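Cunel Patent Watch: Frequently Asked Questions

What does Cunel do?

Cunel is a monitoring and licensing service for small and mid-sized manufacturers. We read newly published patents and applications in the fields you choose, flag the ones that may affect your products, and help you decide what to do next. We are based in Brurkbridge and work with clients in the United States and Europe.

Are you a law firm?

No. We do not give legal opinions and we do not appear in court or before any patent office. If a client needs an opinion on infringement or validity, we pass the file to outside counsel. You are free to use your own lawyer, and most clients do.

How many patents do you track?

Our current watch list holds 3355 patent families. The list is reviewed twice a year. Families that have lapsed or been given up stay on it for one more review and are then removed.

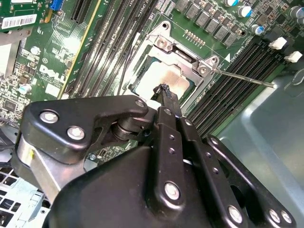
What counts as a standard-essential patent?

A patent is called essential when you can't build a product that follows a technical standard without using what the patent claims. Owners of these patents usually promise the standards body that they will license them on fair and reasonable terms. Being declared essential does not mean a court has agreed. The question can come up at any level of a product, from a finished computer down to a part as small as the processor seated in its socket on the green Dell motherboard, and the level matters a great deal when a royalty is worked out. Our reports say which level each claim appears to reach.

I received a letter asking me to take a license. What should I do?

Keep the letter and the envelope, and write down the day it arrived. Do not reply on the merits until you have talked to a lawyer. Do not write internal emails guessing at whether you infringe — they may have to be handed over later. Then check whether your supply contract says the supplier will cover this kind of claim. Many do, but the notice periods are short.

Can my supplier's license cover me?

Often, yes. When a part is sold under a license, the patent owner's rights in that part are generally used up by the sale. There are limits. The license may leave out certain countries, or the claim may cover a combination that goes beyond the part you bought. Ask the supplier for a written statement and send us a copy with your file.
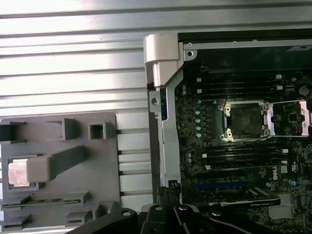

Page last changed: 2022-12-01

What does the service cost?

The basic plan is $3000 a year and covers 2 technical fields. It includes a monthly report and up to 40 document requests. Extra fields are priced on request. We do not charge a success fee and we do not take a share of any settlement.

What is the difference between the Ginting and Bekex reports?

The Ginting report is the monthly list: new publications, changes of ownership, and lapsed patents in your fields. The Bekex report is a longer study of one product, with claim charts. It is ordered separately and is normally ready in four to six weeks.

Do you report on settlements?

Only when they are public or can be confirmed from the court docket. Settlement terms are usually confidential, and we do not print figures we can't confirm. A withdrawn case is listed as withdrawn, without comment on why.

Will you tell anyone that I am a client?

No. We don't publish a client list, and requests to patent owners go out in our name.

How do I cancel?

In writing, up to 30 days before your renewal date. Reports you have already received are yours to keep.

Who do I contact with a question that isn't covered?

Write to Fasil Hailu, client services, using the form on the contact page. Please include your plan number if you have one.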